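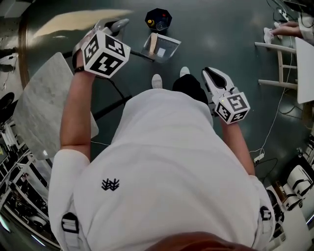

## 4. Setting up the floor scrubber

Read section 3 before filling the tanks. The Kutum 20 ships with the battery disconnected.

### 4.1 Connecting the battery

1. Turn the key switch to OFF and remove the key.
2. Lift the recovery tank until the support arm locks.
3. Connect the red lead, then the black lead.
4. Push the gray charging plug into its socket until it clicks.
5. Lower the tank and charge overnight before first use.

> **Caution:** Do not charge the machine with the recovery tank lowered onto a loose cable. A pinched lead can short against the frame.

### 4.2 Filling the solution tank

1. Close the drain valve at the rear left.
2. Fill with clean water to the 19 L mark. Water temperature must not exceed 50 °C.
3. Add detergent at the ratio printed on the bottle. Use low-foam products only.
4. Refit the cap and turn it to the stop.

**Note:** Broner neutral cleaner and Muvska concentrate use different dosing caps. The caps fit both bottles - check the color before you pour.

### 4.3 Fitting the brush and squeegee

1. Raise the deck with the foot pedal.
2. Hold the brush under the hub, line up the three lugs and turn counterclockwise.
3. Slide the squeegee into its bracket and tighten both knobs by hand.
4. Attach the suction hose. The bend should face the rear wheel.
5. Lower the deck and check that the rear blade folds back evenly along its full length.

If the blade leaves streaks at one end only, turn the tilt screw a quarter turn and test again on a dry floor.

### 4.4 First run

1. Set the water flow to 2.
2. Scrub a test strip of about 20 feet.
3. Stop the water flow before the end of the strip and keep the suction on until the floor is dry.

Painted and sealed floors need the soft brush. On rubber flooring, use the Kuhlmann pad holder with a white pad.

> **Caution:** Empty the recovery tank after every shift. Foam that reaches the float will shut off the suction.

Replace the brush when the bristles reach the yellow indicator row. The hour meter shows a service reminder at 2000 hours.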